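# Bastelset „Drosine“ von Veltier: Kostüme aus alten Kleidern

Seit zwei Jahren suche ich für den Karneval etwas, was mein Sohn nicht nach einem Nachmittag in die Ecke wirft und was nicht aus dünnem Polyester gemacht ist. Im Januar habe ich das Set „Drosine“ bestellt. Die Idee von Veltier gefällt mir sehr: Man bekommt kein fertiges Kostüm, man bekommt die Teile, mit denen man aus einem alten T-Shirt oder einem Bettlaken selbst eines macht. Ich schreibe auf, wie es uns damit gegangen ist. Deutsch ist meine dritte Sprache, ich bitte um Geduld mit meinen Artikeln.

## Was in der Schachtel ist

Es gibt 16 Schnittvorlagen aus festem Karton, Textilkleber auf Wasserbasis, Filzreste in gemischten Farben, Klettband, eine stumpfe Nadel und Baumwollgarn. Die Schachtel wiegt 523 Gramm und ist ohne Plastikfolie verpackt, nur mit einem Papierstreifen geschlossen. Die Filzreste kommen laut Hersteller aus einer Hutfabrik in Greenberg. Man merkt es an den Formen, manche Stücke sind rund ausgeschnitten und man muss ein wenig überlegen, wie man sie nutzt. Mich hat das nicht gestört. Wer schöne rechteckige Bögen erwartet, wird sich vielleicht ärgern.

Ich habe die Artikelnummer 3436 genommen, das ist die Ausgabe „Obst und Gemüse“. Es gibt noch „Waldtiere“ und „Wetter“, die kenne ich nicht. 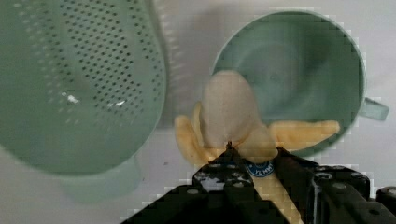
## Die Anleitung

Die Anleitung ist der schwächste Teil. Sie besteht fast nur aus Zeichnungen, und die Zeichnungen sind klein. Bei der Erdbeere habe ich dreimal geschaut, bis ich verstanden habe, dass der grüne Kragen zuerst gefaltet und erst danach eingeschnitten wird. Beim ersten Versuch hatte ich ihn schon eingeschnitten. Zum Glück war noch genug Filz da.

Auf der letzten Seite steht ein kurzer Text auf Deutsch, und hier muss sogar ich sagen: Die Übersetzung ist nicht gut. „Man klebe den Rücken bis er hält“ ist kein Satz, der einem Anfänger hilft. Wie lange er halten soll, steht nirgends. Ich habe über Nacht gewartet.

## Das Basteln

Wir haben mit der Banane angefangen, weil mein Sohn es so wollte. Man braucht dafür ein gelbes oder weißes T-Shirt für Erwachsene. Ein gelbes hatten wir nicht, also habe ich ein altes weißes von meinem Mann mit Kurkuma gefärbt. Das hat einen warmen, etwas fleckigen Ton gegeben, und für eine Banane finde ich Flecken ganz richtig! Die Vorlage für die Schale legt man auf den Stoff, zeichnet mit Kreide herum, schneidet vier lange Streifen und befestigt sie mit Klettband an den Schultern. Dann kann das Kind sich selbst schälen. Das war der große Erfolg im Kindergarten, er hat sich den ganzen Vormittag geschält und wieder zugemacht.

Der Kleber ist besser, als ich gedacht habe. Er riecht kaum und geht mit lauwarmem Wasser von den Fingern weg, wenn man nicht zu lange wartet. Auf Baumwolle hält er gut. Auf einem Stoff mit Elasthan – ich habe es mit einer alten Leggings probiert – löst er sich nach einmal Anziehen. In der Anleitung steht darüber nichts.

Die stumpfe Nadel ist für Kinder ab fünf Jahren gedacht. Durch eine Lage Filz kommt sie, durch zwei Lagen nur mit Kraft. Ich habe am Ende meine eigene Nadel genommen und die stumpfe meinem Sohn gelassen, für seine eigenen Werke.

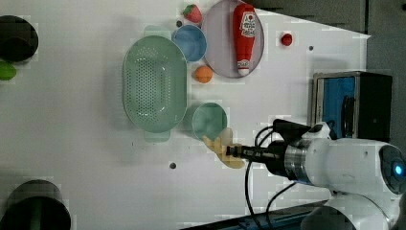 ## Nach dem Karneval

Das Klettband ist aufgenäht und nicht geklebt, darum habe ich das Kostüm bei 30 Grad gewaschen. Der Kurkumaton ist heller geworden, das ist aber meine Schuld und nicht die von Veltier. Der Filz ist ein wenig eingelaufen, die Ränder stehen jetzt leicht nach oben. Man kann es noch tragen.

Die Vorlagen haben wir behalten. Das ist für mich der größte Vorteil gegen ein gekauftes Kostüm: Im nächsten Jahr brauche ich nur ein anderes T-Shirt. Filz kann man bei Veltier auch einzeln nachbestellen, die Tüte heißt „Trestmont“ und kostet weniger als die Hälfte vom Set. Ich habe sie noch nicht gekauft.

## Meine Bewertung

- Material: gut, der Filz ist dick und färbt nicht ab
- Anleitung: mangelhaft, zu kleine Bilder
- Kleber: gut auf Baumwolle, schlecht auf elastischem Stoff
- Verpackung: sehr gut
- Zeit: für die Banane zwei Nachmittage, mit Färben

Ich gebe vier von fünf Sternen. Wenn Sie noch nie etwas genäht haben, nehmen Sie zuerst ein einfaches Motiv, die Birne zum Beispiel hat nur zwei Teile. Und legen Sie Zeitung unter den Stoff, der Kleber geht durch dünne T-Shirts durch.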